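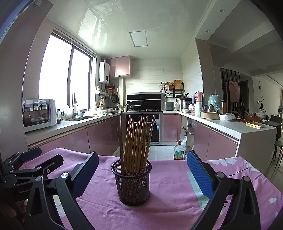

Chopsticks in a mesh holder on the table.

Bangash cellular gateway: progress report for October

Work this period was on the modem side of the gateway. The units at Brotorbridge had been dropping off the network and staying off until someone power-cycled them, and the grant schedule has us fixing that before any more are fitted.

The cause was in our own serial handling. The modem resets itself after a long loss of signal and comes back on a different port number, while our software went on writing to the old one. Ports are now looked up by interface name each time the link is opened. We also read the registration status every 36 seconds and restart the data session if the modem reports that it is not registered.

The new build went on to 3 gateways at Brotorbridge first, then the rest of that site. Between them they have logged 1,845 reconnections with no manual restart. Two faults are still open:

Text message alerts are sometimes sent twice after a reconnection. The message queue is not cleared until the modem confirms, and the confirmation can be lost when the port closes. A fix is written but not yet tested.

Signal readings at Grirnow are poor inside the pump house. An external aerial has been ordered. If it does not help we will ask to move the cabinet, which would need the landowner's agreement.

Hardware
All 70 boards have been delivered by Urent. A first batch had the SIM holder fitted the wrong way round and was replaced at no charge. The replacements pass the bench test, though the test script still has to be run by hand for each board.

Spending
Within budget overall. Data charges were higher than planned — debug logs were being sent over the mobile link — and this has been switched off. The underspend on travel covers the difference.

Next period
Test and release the alert fix. Fit the aerial at Grirnow and send the readings with the next report. Finish the installer's guide, where the section on network settings is still in draft. We would also like a decision on whether the spare boards may be kept on site at Brotorbridge.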